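The Offer

I'd been out of work since August, so when Drorkeo messaged me about a remote job, I said yes before I'd even finished reading. Sixty-two dollars an hour to check invoices from my couch! The recruiter signed her name Rafia Ghumman and used a lot of exclamation points, and I liked her right away.

She wanted me to open a "welcome packet." I clicked it, my laptop fan went wild for a minute, and a blank page came up. Fine, I thought. Bad PDF. I made a sandwich and picked out a desk I was going to buy.
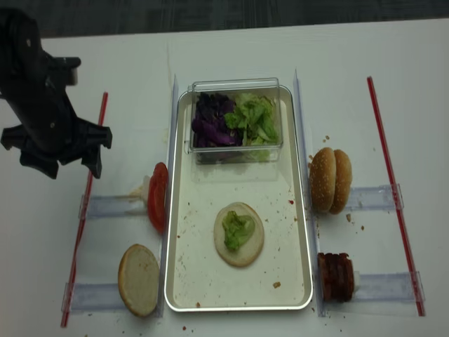 Two Mornings Later

My bank called at breakfast. Had I sent $1,585 to a company called Vodura? I had not. Had I sent $2,586 to the same place an hour after that? I sat down on the kitchen floor – I don't know why the floor, there were chairs.

I changed every password I could remember and unplugged the router. Then, on my phone, I wrote to Rafia and asked her who she really was.

She answered in four seconds. "So sorry to hear this! Please open the attached form for your refund!"

I looked at that little paper clip for a long time.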